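# Keeping the household money papers in order (and making sense of the fund letters)

I have been meaning to write this one up since November, when I sat down at the kitchen table to find one piece of paper from the pension people and got up again two and a half hours later with a stiff neck and a cold cup of tea. 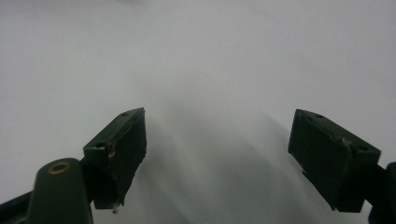
The paper was in the drawer with the takeaway menus, of course. It was a letter about a change to one of our savings funds, the Solheim one, which used to have "sustainable" in its name and now doesn't, and I had put it aside to read properly and then never read it at all. So these are the habits we've got into since, for anybody whose drawer looks like ours did.

## One box, and a date on everything

Use a single box file for anything to do with savings, pensions and investments. Keep it apart from the gas and the council tax, or the big bundle of bills will swallow the few letters you really want. When a letter comes, write the date it arrived in the top right corner in pencil before you do anything else. Pencil, please! I once used a felt tip that went straight through to a form I had to send back.

Inside the box I have 6 dividers:

- Pensions
- Cash savings
- Funds and shares
- Tax certificates
- Letters that need an answer
- Fees and charges

The fifth one goes at the front. If it has anything in it on the first of the month, that gets dealt with before I'm allowed the crossword.

## Reading a fund letter without losing the will

Fund letters are long and the useful bit is rarely on page one. The last one from Heralau ran to several sheets, and the only part that affected us was a paragraph near the end saying that the yearly charge was changing. I now go through with a highlighter looking for four things and leave the rest for a rainy day:

1. Is the name of the fund changing?
2. Is the charge changing, and from when?
3. Is what it invests in changing?
4. Do I have to reply, and by what date?

Copy the reply date on to the kitchen calendar straight away, and put it a week early. I also write the answers to the other three on a sticky note on the front of the letter, so that the next time I pick it up I needn't read the whole thing again.

## "Green" on the label

We wanted some of our money to go somewhere decent, and it took me far too long to look past the leaf on the front of the brochure. Get the full list of holdings if you can. Most firms will put it on their website, though sometimes only the ten biggest, and you can always telephone and ask for the rest. I rang Studby about theirs and had it in the post by the end of the week, which was very good of them.

Read down the list with a cup of something and put a small question mark by any company you don't recognise or wouldn't have expected. You don't have to be an expert. I had seven question marks the first time and looked them up over a few evenings, and five were perfectly sensible once I knew what they made. The other two I wrote and asked about. I keep the reply stapled to the list, and do the same exercise once a year, always in the same month as the car insurance so I remember.

## Writing the charges in pounds

Percentages slide off me like water, so I turn them into money. One of our pots had £700 in it and I worked out the yearly charge on the back of an envelope, then did the same for the bigger one at Prustow. That came to £112 a year, and I'm afraid I had been paying it quite happily for ages without once thinking of it as a sum I would have noticed missing from my purse. Put the figure in the notebook next to the name of the fund and look at it again when the next statement arrives.

## What to throw away

I keep the yearly statements and shred the quarterly ones as soon as the yearly one has come and I've checked that they agree. Contract notes stay for as long as we hold the thing. Tax papers I hang on to for longer than I probably need to, and I'd check the current rules for your own case before getting rid of any. Glossy brochures can go in the recycling the same day, leaf and all.

Our shredder takes five sheets at a time, whatever it says on the lid, and needs a rest after ten minutes. Take the staples out first. The shreddings go on the compost in thin layers with the potato peelings, but leave out anything shiny and the little plastic windows from the envelopes.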